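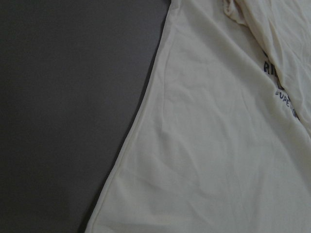
Does the robot have to be stopped before a person straightens the garment?
A protective stop is required before any hand crosses the table edge. Pausing the program does not count.

Hepburn cell, garment handling table
Monthly inspection, September 11, 2022
Inspector: Trygve Grønli

1. Emergency stop within reach of operator seat. OK
2. Speed in shared mode limited to 200 mm/s. OK
3. Gripper fingers free of burrs and sharp edges. OK
4. Grip force set to 40 N or less. OK
Comment: value read from controller, not measured. Measure next time.

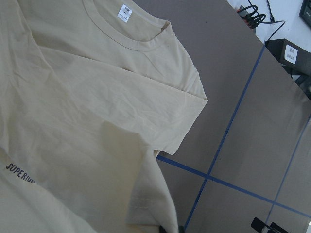 Items 5 to 7: T-shirt on work surface, blue tape lines, cables at far side.

5. Tape lines match the layout drawing. OK
6. Tape flat, no lifted ends. See comment
Comment: press down all ends at start of shift. Replace any strip that can catch a fingertip.
7. Cables outside the arm's reach at full extension. See comment
Comment: clearance was accepted in August at 775 mm. Repeat the measurement after any change to the mounts.
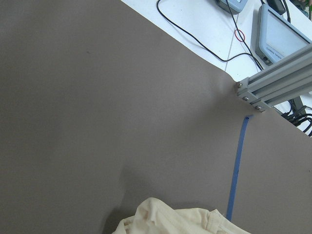
Items 8 and 9: beam end, screws and cable runs.

8. Frame screws tight, witness marks aligned. OK
9. Cables strain-relieved and clear of the sheet. Open
Comment: tie back before next run. Assigned to day shift.
10. Cycle counter recorded. 1,106
11. Table covering secured against slipping. OK 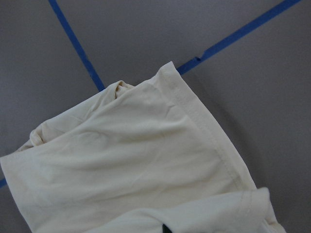
Helge Backlund replied that item 9 should block release of the cell until closed, and that item 4 should not be marked OK on a controller value alone.

Item 4 changed to Open. Release held.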